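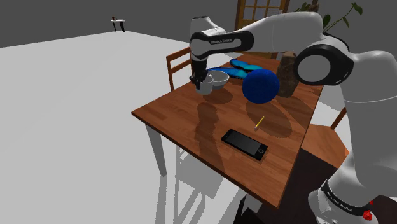 Varnmont Evening School
Furniture Making 201: Tabletops and How Wood Moves
Notes for the second meeting, revised January 14, 2021
Instructor: Junhao Shao

Welcome back, everyone. Last time I talked much too long about glue and we never got to the part I had promised, so these notes cover what I should have said then along with what I plan to say this week. Please read them before you come in, and bring a pencil and the piece of scrap you planed at the first meeting. If you missed the first meeting, there is a box of offcuts by the door of Room 17 and you are welcome to anything in it.

Why a board changes size

A living tree is full of water. Some of it sits free inside the cells, the way water sits in a drinking straw, and some of it is held in the cell walls themselves. When the tree is cut and sawn, the free water leaves first, and the board gets lighter but stays nearly the same size. Once the free water is gone, the water in the cell walls begins to leave too, and from then on the board shrinks. The point where one stage gives way to the other is called the fiber saturation point. You will see it in every book on the subject and you should know the term, though you will almost never measure it yourself.

What surprises most people is that the process never really stops. A dry board goes on trading moisture with the air for as long as it exists. In a damp summer it takes water in and swells, and in a heated house in February it gives water up and shrinks. Your grandmother's dining table is still doing this. A coat of varnish slows the exchange down quite a bit, and that's worth having, but no finish you can put on with a brush will stop it altogether.

Three directions, three different amounts

Wood doesn't move evenly. Along the length of the board, the way the grain runs, the change is so small that we ignore it in furniture. Across the board it's another story, and here we have to separate two cases.

Tangential movement follows the curve of the growth rings. It is the largest of the three. A plain-sawn board, the kind with the tall arches in the grain, moves mostly this way across its face.

Radial movement runs from the center of the tree out toward the bark. In most species it comes to somewhere between half and two-thirds of the tangential movement. A quarter-sawn board, with its straight, close lines, moves mostly this way across its face, and that's why people pay more for it when they want a top that behaves.

Take out your scrap and look at the end. If the rings lie flat, more or less parallel to the wide face, you have a plain-sawn piece. If they stand up, you have a quarter-sawn piece. If they run at a slant (and a good many of yours will, it was a mixed pile) you have something in between, which we call rift-sawn. Draw the rings in your notebook, please, even if you feel silly doing it. I have been looking at end grain since before some of you were born and I still make a sketch when I'm planning a top.

Cupping, and the old argument

A plain-sawn board will tend to cup as it dries, and it cups as though the rings were trying to straighten themselves out. The side that faced the bark goes hollow and the side that faced the heart goes round. From this comes the oldest argument in the shop: when you glue up a top from several boards, do you alternate the rings, one up and one down, or do you put them all the same way?

If you alternate them, each board cups against its neighbor and the whole top may end up a little wavy, though it stays flat overall. If you put them all the same way, the top may take on one long gentle curve, which a sturdy frame underneath can usually pull flat. I was taught to alternate. These days I put the prettiest face up on every board and let the frame do its work. Both kinds of table are holding up dinner all over the country, so please don't lose sleep over it.

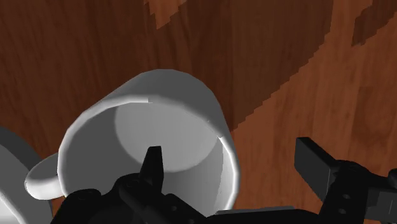 Wide boards and narrow strips

A top can be made from two or three wide boards or from a great many narrow ones, and students always ask me which is better. The total movement across the width depends on the species, the way the wood was sawn, and the width of the top. Cutting the wood into strips and gluing it together again does not make that total go away. What strips do help with is cupping. Each strip is so narrow that its own curve hardly shows, and if the rings are mixed up from one strip to the next the small curves tend to cancel out.

Strips also let you use wood that would be wasted otherwise. The price you pay is glue lines, a lot of them, and a busier look. Some people love that look. I have come around to it myself for kitchen tables and workbenches, and I still like wide boards for a desk — you may feel the opposite, and your project is yours.

Attaching the top so that it can move

If you remember only one section of these notes, let it be this one. The frame of a table, its legs and aprons, is mostly long grain running in the direction it needs to be strong, so it hardly changes size. The top sits on that frame and wants to get wider and narrower through the year. If you screw it down tight on every side, something has to give, and it is usually the top that splits.

There are several good ways to allow for this, and we will try each of them on the practice frames:

Slotted screw holes. Drill a hole in the apron or cleat and stretch it into a slot across the grain of the top. Use a round-head screw and a washer, and snug it down without crushing anything.

Wooden buttons. These are small blocks with a tongue that fits into a groove on the inside of the apron. The tongue slides in and out as the top moves. Leave a gap behind it.

Figure-eight fasteners. A little metal plate with two holes, set into a shallow recess in the top of the apron. It swivels slightly. Make the recess a bit wider than the plate or it won't swivel at all.

Whichever you choose, think about where you want the top to stay put. On a dining table I fix it at the center of each end apron, and the two long edges are then free to creep in or out by the same amount.

A word on breadboard ends

A breadboard end is a strip fastened across the end of a top, with its grain running the other way. It keeps the top flat and covers the end grain. It must never be glued along its full length. Glue the middle few inches, peg the rest through slotted holes in the tenons, and accept that for part of the year the strip will be a little longer than the top is wide, and for part of the year a little shorter. Lui asked last time whether this could be hidden. You can ease the corners so it catches the eye less, but you can't hide it completely, and I've grown fond of it.

Homework

Measure the width of a solid wood tabletop at home, at work, or wherever you can get permission. Measure in the same spot each time, write down the date, and keep going until the end of the course. If you have no solid wood table, use your scrap and keep it near a window.

Read the chapter on moisture in the Tuletti reader. The tables at the back are useful, so mark the page for the species you plan to use.

Bring a rough drawing of your own top, with the grain direction shown by an arrow and the method of attachment written beside it. I don't mind erasing and crossing out.

Lumber orders for the Plellel yard go in together at the end of the next meeting. The sheet is on the back of the door, and the school's account number, 1329, should go at the top of it.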